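Unit 4: Measuring Whether a Business Website Works

Handout for October intake. Read before the workshop.

What we covered last time

A site needs a stated purpose before anyone picks colours or writes a headline. The purpose should name a customer, an action and a value to the business.

Choosing measures

Visits on their own say little. A plumbing supplier such as Skuro, our first case, had plenty of traffic from people looking for repair videos and very few trade enquiries. Pick measures that sit close to the action you want:

Enquiry forms sent
Phone calls made from the contact page
Quotes accepted within 22 days
Repeat orders

Conversion rate

Divide completed actions by visits, then multiply by 100. If Pastum gets 143 visits to its booking page and 22 bookings, the rate is a little over 15 per cent. Always write down the period you measured. A rate without a period can't be compared with anything.

Small samples

Be careful with pages that get few visits. Marinho changed the wording on a button, saw two extra sales and rewrote the whole catalogue in the same style. Sales went back to the old level the next month. Wait until each version has had a fair run before you decide, and change one item at a time.

Search and paid traffic

Keep these separate in your records. Visitors from a paid ad often behave differently from those who typed in the business name. In the Flendomberg case, the combined figure hid an ad campaign that cost more than it earned.

Reading for the workshop: course reader, section on landing pages. Bring one month of figures from a site you have access to. 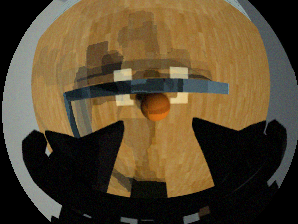
Workshop task

Work in pairs. Write one goal for your site, choose two measures for it and note where each number will come from. Hand in a single page with both names on it.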